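Demonstration gathering (robotics)

Demonstration gathering — also teleoperated collection, or just "demos" — is the recording of examples for a learning system. A person steers the arms through a task, start to finish; the system later trains on the recordings. Common for cloth work, where hand-written rules do badly.

Method

One run of the task = one episode. Joint positions and camera views saved together, same clock. Operator marks the episode good or bad at the end. Bad ones usually dropped, sometimes kept seperately as recovery examples.

Set sizes vary. The Wenham set, put together under Eleni Omerović, has 800 episodes of garment handling with two arms. Torkska began with 200, later went to 1,000. Sets of 100 are used for quick checks only.

Garments

Long sleeves are the usual hard case — they twist, bunch at the cuff, hide under the body of the garment. Two-arm set-ups grip the garment at two points and spread it on a covered table before any fold is tried. Starting positions are are varied on purpose, crumpled as well as flat.
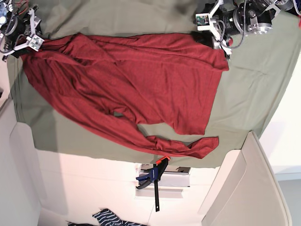 Criticism

Ayman Sqalli has argued that sets from a single operator teach that operator's habits. Mixed crews now more common.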